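Guides › Home Office › Setting Up

April 16, 2026
By Asmaa Naciri

Part 4: Sorting out the power at your desk

Right, so by now you've got the desk built and pushed roughly where you want it (if you skipped Part 3, go back and do the levelling bit, you'll thank me when your tea stops sliding). This part is all about plugs. I put mine off for months and lived with one long lead snaking across the doorway, which my neighbour Daithí Gilmartin tripped over twice in one visit!

You'll want an hour, a pencil, some sticky labels and a few of those reusable hook-and-loop ties. I bought a bag of 52 and I'm still using them up.

Before you start

1. Write down everything that needs power at the desk. Go and look, don't do it from memory. I forgot the lamp, the printer and the little fan I only use in August.

2. Next to each thing, write what it draws. Look for a number with a W after it on the label or on the plug-in block. If there's only volts and amps, multiply the two together and that gives you the watts near enough.

3. Put a star by anything that makes heat. Heaters, kettles, hairdryers, that sort of thing. These go straight into a wall socket, always, on their own. 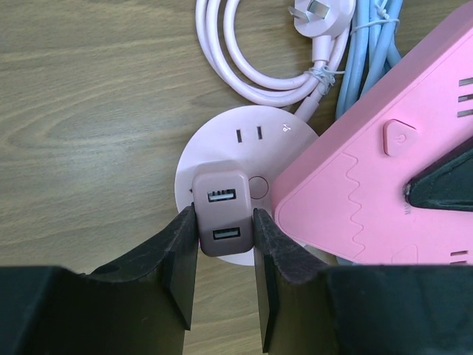 4. Now do the same for all the small stuff that charges: phone, earbuds, bike lights, the lot. These hardly use anything, but they do hog sockets, and a chunky block can cover the hole next door as well. Try each one against its neighbour before you decide who goes where.

5. Add up everything without a star. My list came to 1049 watts with the printer going flat out, and that was fine for the lead I had. Check yours against the maximum printed on your own lead, and leave a good bit spare.

CAUTION: Never plug one extension into another. I know, I know, we've all done it. If you can't reach, buy a longer one or get an electrician to add a socket.

Choosing where things go

6. Pick the wall socket first. Ideally it's one you can get at without crawling, so you can switch the whole desk off in a hurry.

7. Decide whether your power strip is living on top of the desk or underneath. I've gone back and forth on this – on top is handier for charging, underneath looks much neater. If you've got small children or a cat who chews, go underneath and fix it up high.

8. Lay it in place and walk the cable back to the wall, with a bit of slack at both ends. Don't run it under a rug. Don't pull it tight round a desk leg either.

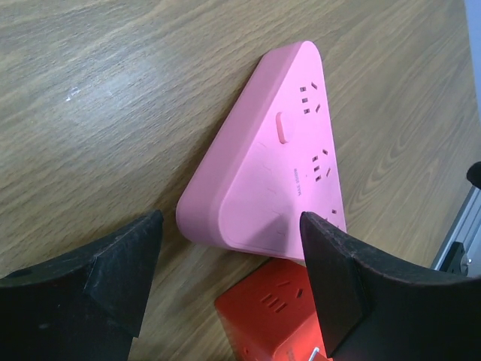

Pink triangular power strip, laid flat on the tabletop.

9. Sit in your chair and reach for it. Do you have to lean over your keyboard? Move it. Does it sit right where you'd put a mug? Definitely move it!

NOTE: My desk is a Narkeck, which has a slot along the back for cables. If yours is the older Drandell one there's no slot, so Dzifa Odoi (she wrote Part 2) sticks a few clips along the rear edge and says they've held up well. Clean the wood first or they'll peel off.

Plugging in

10. Turn the wall socket off. Plug in the big things first, one at a time, and tie up any extra cable in loose loops. Loose is the word here, tight little bundles can get warm.

11. Label both ends of every cable. I write "monitor" or "lamp" on a sticky label and fold it round like a flag. It feels fussy for five minutes and then it saves you for years.

12. Turn the wall socket on, then switch things on one by one. If something trips, unplug the last thing you added and leave it out until it's been looked at.

13. After an hour of normal use, put your hand near the plugs. A charger being slightly warm is normal. If anything is hot, smells odd or buzzes, switch off at the wall and stop using it.

CAUTION: Keep drinks and plants away from sockets. Watering day counts too – I unplug before I get the can out.

If you run out of sockets

Have a look at what's plugged in out of habit. I found a charger for a Trultelov speaker I gave away ages ago. Things you only use once a week can share a spot and take turns.

Keep your list from step 1 in the desk drawer and change it when you buy something new. Part 5 is monitor height and chair arms, so you'll need a tape measure and somebody patient to hold the other end.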